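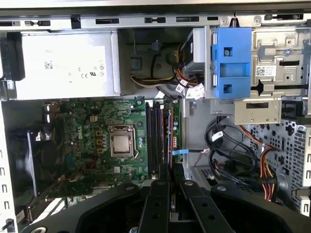 Figure 2-1. Wrist view over an open Dell tower, processor exposed, memory slots beside the processor.

Section 2. Planning and Budgeting Your Teardown Cell

Read this section before you sign anything. Most of the calls our support desk in Viladdale takes in the first month concern things that were decided at the purchasing stage, usually by someone who has since moved on to a different purchase.

The Prevatix bench cell is sold as a base package plus options. The base package will do what the brochure says. The options are for what you thought the brochure said.

2.1 Before you request a quote

1. List the computers you intend to process, by maker and case style. "Desktops, mixed" is a wish. Go to the storage cage and look.

2. Open one of each. Note which way the side panel comes off, where the power supply sits, and how the cables run. Cables are the whole job. A drive cage is rigid and stays where its designer put it. A SATA cable has opinions.

3. Mark each task you expect the cell to do as Pull, Insert or Inspect. Pull tasks are the cheapest to set up. Insert tasks need better fixturing and more patience. Inspect tasks need only the wrist camera, and are the ones customers forget to ask for.

4. Decide who removes the processor cooler. The base package assumes a person does this before the case reaches the bench. The automatic cooler option exists and is priced accordingly.

5. Measure your bench. Then measure the door the bench came in through.

NOTE: If your list from step 1 has more than 13 case styles, contact us before choosing a package. You will need the extended fixture set, and probably a smaller list.

2.2 Choosing fingers

The gripper ships with one pair of flat fingers. They suit memory modules, loose connectors and most small brackets. When planning, keep the following in mind.

1. Check clearance with the fingers open. A gripper that fits nicely between the memory slots and the drive cage when closed may not fit when it needs to do something.

2. Check the width of the gripper body as well as the fingers. Buyers measure the fingers. The body is wider, and it is attached.

3. Budget for a second pair. Fingers are consumables, in the same way that printer ink is a consumable.

4. Order the narrow fingers if you plan to unplug anything near the board edge. They can be added later, at the later price.

CAUTION: Do not budget for homemade fingers unless you have also budgeted for motherboards.

2.3 Wrist camera

The wrist camera is included in all packages. It looks past the fingers at the work, so part of every view is gripper. This is normal and cannot be upgraded away. Plan a second, fixed camera over the bench if you need to record the entire case for your customer's paperwork.

1. Allow for even, diffuse lighting. Bare sheet metal, processor lids and socket frames are all shiny, and all of them will find your ceiling light.

2. Decide early whether you want labels read. Power supply and drive cage labels often carry QR codes. Reading them is a software license (Trinetia Label Module) and is billed per cell.

3. Keep network storage in the budget. Recorded video adds up quickly and no one will agree to delete any of it.

2.4 Working out the real cost

Fill in the worksheet at the back of this guide in the order given. People who start with the total tend to end with it, too.

1. Enter the package price.

2. Add fixtures. The base package includes one adjustable tower fixture. Compact cases need their own.

3. Add installation. Site installation is two days. Allow 21 days between delivery and your first production shift, whatever your schedule says.

4. Add power and grounding work. The cell needs its own circuit and a grounded, static-safe bench surface. The bench surface is part number 1306 and is not included, a fact printed on page one of the quote in a perfectly ordinary font.

5. Add training for two operators. Training one operator is allowed and ends badly around vacation time.

6. Add practice machines. Set aside 89 scrap units for set-up and operator training. They should be real examples of your intake, with the usual missing covers and tangled cables. The tidy one from the demo room teaches the cell to handle the tidy one from the demo room.

7. Add the annual service plan, or cross it out and initial the box.

NOTE: Prices for Ferri arms and Prevatix arms are not interchangeable on the worksheet. Neither are the mounting plates.

CAUTION: Unplug every computer from wall power and let it stand before it goes on the bench. Never open a power supply housing in the cell. No package, option or discount covers this.

2.5 Buying in stages

Buyers with a limited budget can start with Inspect tasks only, then add Pull, then Insert. Each stage reuses the arm, bench and camera from the one before.

1. Order the full-size bench plate at stage one, even if it looks silly with one fixture on it.

2. Have the electrician run the larger circuit the first time.

3. Review your case list in May, ahead of the annual price update, and send changes to your account desk with the revised worksheet.

Continue to Section 3, Site Preparation, once the purchase order has been approved. If it has not been approved, return to 2.4 and try step 2 again with fewer fixtures.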